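Subject: Re: [refurb] Dell tower, worth keeping?

On Friday Baptiste Brunet wrote:

> Boards like this go for 100 each, so I'd strip it and sell the board. Change the coin cell first, they're always flat by now. Wimham will take the case.

100 for a bare board? I'd like to see the listing. The last one we sent to Wimham fetched 18, and they grumbled about postage.

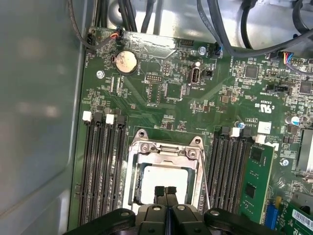
As for the coin cell, "always flat" is a guess until somebody puts a meter on it. I went through my notes from October and most of the ones I tested were fine. Change it if you like, but don't bill it as a repair.

The socket bothers me more. Gudano's checklist says to lift the processor and look at the pins before quoting any price, and I can't find a line in your message saying you did.
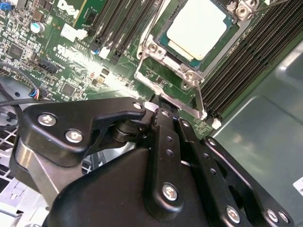 Memory is the other question. Zorkberg wants 523 for the box of mixed sticks, untested. No thanks – I'd buy two known good ones and try every slot in turn. 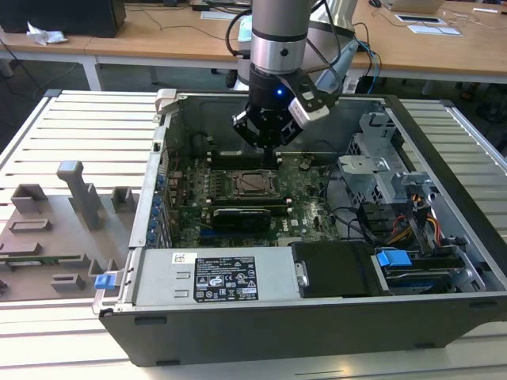
My vote is to leave the graphics card and the power supply where they are and sell it whole. If you still want to strip it, post your sums first.

Ní Mhurchú can have the drive carrier either way.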